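Trodness Blue Carton, Small Parts Size

Home > Packing > Cartons > Blue

The Trodness is a cardboard box. It is blue. We have stocked it at Zusenwood for years and it remains our best answer to customers who own too many brown boxes and can no longer tell which one has the fuses in it.

It ships flat in bundles of 30. Fold the bottom first, then the sides, then the lid, and swear only if you did the lid first. After the first few your hands work it out and you can think about lunch.

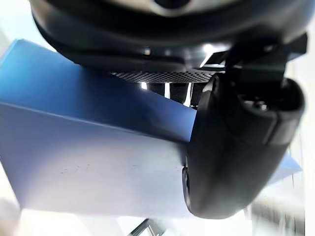 Blue carton, seen from low down and to one side.

Color runs all the way across the outside panels. The inside is plain, as your fuses are not expected to care. A label sticks to it well enough, and pencil does not show up at all, so buy a marker.

The carton takes up to 2 pounds. People have put more in. Those people write to us, and we send them this paragraph.

Details
Material: single-wall cardboard
Color: blue
Supplied: flat, 30 to a bundle
Full pallet: 4000
Weight limit: 2 lb per carton
Lid: tuck-in, no tape needed

Goes with
Bagheri paper void fill, for things that rattle
Arach shelf dividers, which keep a row of 17 cartons standing up straight

Returns: unopened bundles only. Once the strap is cut, the boxes are yours, including the one you folded inside out.

Page last updated 28 April 2019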